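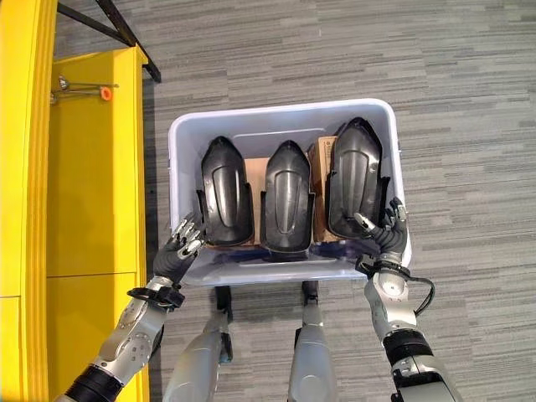
Workshop notebook > Holham > Roof and attic

2019-07-19

Went up to Holham with Viera to check the rafters against Ševčík's drawings before the dormer order goes in. The drawings say 2x8 all the way across. They are 2x8 on the street side. On the garden side someone has sistered 2x6 onto older stock, and the nails look like whatever was in the bucket that day. Jozefína wants both dormers on the garden side for the light. Fine, but I don't believe the header sizes until they are run again with what's really up there.

Ridge to plate measures 318 cm on the slope, north end. Didn't get the south end, the water tank is in the way. Viera thinks it will be the same. I think it won't – the ceiling under it has a dip you can see from the stairs.

Insulation. Pruvier are pushing the 100 mm board between rafters plus 40 mm under. On paper it gets us there. Their sheet assumes straight rafters at even spacing, and I'd like to meet the house that has those. Every bay will need its own cut and the gaps will get foamed, and then the number on the sheet means not much. Asked their rep what happens to the figure with a sloppy fit. He said "it's very forgiving." Not an answer.

Nellgate windows: lead time now quoted into August. They said the same about the last job and we had a tarp on for weeks. Don't strip the garden side until the units are in our shop and someone has put a tape on them.

Moisture meter gave high readings by the chimney, normal elsewhere. Viera says old leak, already fixed. Could be. The flashing is newer than the slates round it, but new flashing can leak too. Want another reading after proper rain.

To do
- Ševčík to rerun headers, garden side, with 2x6
- drain tank, measure south end
- one trial bay with the Pruvier board, time it
- ask Jozefína if she can live with one wide dormer – cheaper, and fewer rafters cut

Viera has the attic key.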